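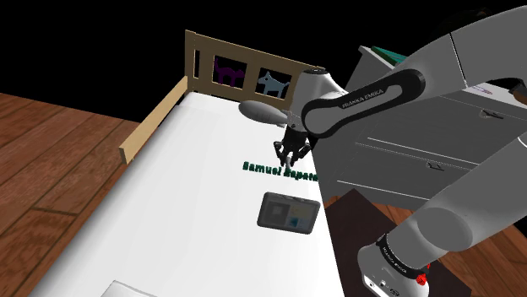 Category: Trade & Workshop > Interviews

Most complaints about a child's bed concern noise, according to Elspeth Urquhart, and most of the noise comes from the same place. "It's the joint between the side rail and the post. People blame the slats. They put felt under the slats, they put folded card under the slats, and it carries on creaking, and then they ring me."

Urquhart has repaired and rebuilt beds from a unit in Skitosham for 20 years. She trained as a chairmaker and moved across when the chair work dried up. She does not make new furniture for sale. What comes through the door is second-hand, usually softwood, usually held together with cross dowels and bolts, and usually on its second or third child.

The cross dowel, or barrel nut, is a short steel cylinder threaded through its side. It sits in a hole bored across the rail, and a bolt passes through the post and along the rail to meet it. "As a fixing it's very good. It pulls end grain tight against long grain and you can undo it. The weakness is that the wood moves and the bolt doesn't. In July the post swells and crushes its own fibres under the washer. By winter it has shrunk back and there's slack."

Her first instruction to customers is to tighten the bolts twice a year. Her second is to stop when the bolt stops. Overtightening draws the barrel nut through the grain of the rail, and once the hole has gone oval the joint will not hold again without repair. For that she bores the hole out, glues in a hardwood plug with its grain running the same way as the rail, and bores it afresh. The glue is left overnight. She uses an ordinary white PVA and sees no benefit in anything dearer.

"Epoxy is fine, but then the next person can't do anything with it except saw it off."

She was asked about washers. The ones supplied with flat-pack beds are too small, in her view, and she replaces them as a matter of course with a wider pattern. The larger face spreads the load and slows the crushing. On a bed with a 15 mm counterbore that means opening the recess, which she does with a piloted cutter. Doing it with a spade bit after the bolt hole is already there gives the point nothing to bite on, and the bit wanders.

Rails that have split along the ledger are a separate matter. The ledger is the batten that carries the slats, and on cheaper beds it is stapled and glued. Children jump, the staples lever outwards, and the batten takes a strip of the rail away with it. Urquhart removes the batten whole if she can, planes both faces and refixes it with glue and screws at 121 mm centres. The spacing is her own. It came from a drilling jig she made from an offcut, and she has never seen cause to alter it.

Cameron Galbraith, who shares the unit and does the finishing, is more particular about surfaces. He will not strip a painted bed without testing the paint first. "If it's old and you don't know what it is, you don't sand it. Kits are cheap. If it comes up positive for lead we tell the customer, and for a child's bed we advise against keeping it." For bare softwood he uses a water-based varnish, two coats, with a light rub down between them. Oil he avoids on anything a sheet will touch. He has had a set of bedding stained by a rail that he had thought fully cured, and he paid for the replacement.

Both of them check gaps. Galbraith keeps a set of turned plugs on a string and tries them in the openings of every guard rail and end panel before a bed goes out. Urquhart says that older pieces often fail, particularly home-made ones, and that the remedy is an extra bar or a backing panel. "I'd sooner spoil the look of it. The owner can complain to me about the look."

Asked what she would buy herself, she said a plain bed with bolted rails and slats at least 18 mm thick, from any maker who will sell the bolts separately. Length of bolt matters more than brand. She keeps a drawer of odd sizes taken from scrapped beds, and supplies them for the cost of postage if a customer sends a measurement from under the head to the tip. Photographs of the bolt beside a coin are not accepted.

The unit takes work on weekday mornings from eight. There is a wait of two months for rail repairs at present. Tightening is done while you stand there, and there is no charge for it.

Interview by Effie Yule

Recent in Trade & Workshop
Sorcha Moffat on regluing loose chair rungs
Hide glue or PVA: results from the Tandville evening class
Sharpening a card scraper without a burnisher
Rostyslav Bilyk: thirty sash windows and one router
Letters: drawer runners, beeswax and candle ends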